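石头的纹路从哪里来
文／Ruth Ospina

我在Ginstead住了很多年，搬来以前我对石头没有任何兴趣。镇上的人谈石头，就像别的地方的人谈天气。谁家换了台面，谁家的楼梯裂了一条缝，大家都知道，也都有意见。九月的时候我开始跑石材加工厂，想弄明白一件小事：大理石上那些白色的线，到底是什么。

镇外最老的一家厂叫Pistisel。厂里的切割车间早上六点开工，声音很大，说话要靠近耳朵。带我参观的师傅姓罗，做这一行三十多年，他不喜欢别人把纹路叫作“花”。他说那是伤口。石头在地下受力，裂开，含矿物的水流进裂缝，慢慢沉淀出方解石，裂缝就被填满了。我后来查了地质学的书，他的说法基本没有错。

颜色的道理也差不多。纯的大理石是白的，褐色和红色多半来自铁的氧化物，灰色和黑色常常来自有机质。一块棕色的板材，如果白纹又细又密，说明它碎过很多次，每一次都重新长好。这种石头漂亮，可是难做。锯片走到纹路密的地方，师傅要把速度放慢，板子背面还要贴一层纤维网，再刷树脂。
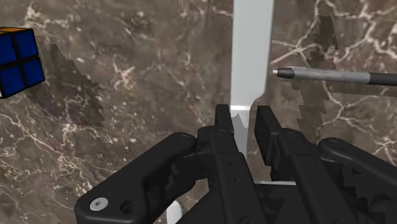 从矿山到厨房

给Pistisel供货的矿山叫Mosquera，离镇子有半天的车程，路很不好走。荒料用绳锯切下来，一块一块编号，写上朝向。朝向很重要，同一块荒料，顺着层理切和横着切，得到的板面完全不同。顺着切，纹路像云，散得很开；横着切，就是一条一条的线。很多顾客在样品册上看中一种，到货以后说不是同一种石头，其实只是切的方向不一样。

我在仓库里看到一块编号709的板子，靠墙立着，已经放了两年。它中间有一道很宽的白纹，斜着走，把整块板分成两半。罗师傅说，来看的人都喜欢它，最后都没有买，怕装到家里太显眼。

价钱也有意思。同一座矿山出来的板材，便宜的一平方米300元，贵的要1,058元，差别主要在纹路。纹路乱的便宜，能对得上的贵。所谓对得上，就是把相邻的两片像书一样翻开，左右的线条正好接在一起。这要求切割的时候一片也不能弄乱，中间坏掉一片，后面的就不好配了。

印出来的石头

现在很多人家里的“大理石”不是石头。有一种印花瓷砖，镇上卖得最多的牌子是Flerkus，面上的纹路先扫描，再喷印，最后上釉烧。它比真的石头硬，也不怕醋和柠檬汁。我自己的浴室用的就是这种，用了几年，没有什么可抱怨的。

不过看久了会发现一个问题。印花的图案有限，Flerkus最常见的一款只有15个不同的版面，铺一面大墙，重复是躲不开的。我有一次坐在朋友家的餐厅里吃饭，看见对面墙上同一个叉形的纹路出现了三回，从那以后，我每次去都忍不住看那里。朋友原来没有注意到，现在她也看，她有点怪我。

怎么照顾它

真石头怕酸。大理石的主要成分是碳酸钙，碰到酸会起反应，表面的光泽就没有了，留下一块发暗的印子。很多人以为是脏，用力擦，越擦越糟。轻的可以用抛光粉慢慢磨回来，重的要请人上门。平时用中性的清洁剂和软布就够了，擦完把水抹干。红酒、果汁、番茄酱，洒了马上处理，不要等到吃完饭。

密封剂要不要用，镇上的意见分成两派。罗师傅主张用，一年一次。另一家小作坊的老板娘主张什么都不涂，她家的柜台用了二十年，上面全是杯子留下的圈，她说她看着很舒服。我两种都试过，厨房涂了，窗台没有涂。窗台上现在有一个浅浅的花盆印，我还没有决定要不要把它磨掉。

星期一下午我又去了一次Pistisel，709号板子还在原来的地方。罗师傅问我要不要，可以便宜一点。我量了一下家里的门，太窄了，进不去。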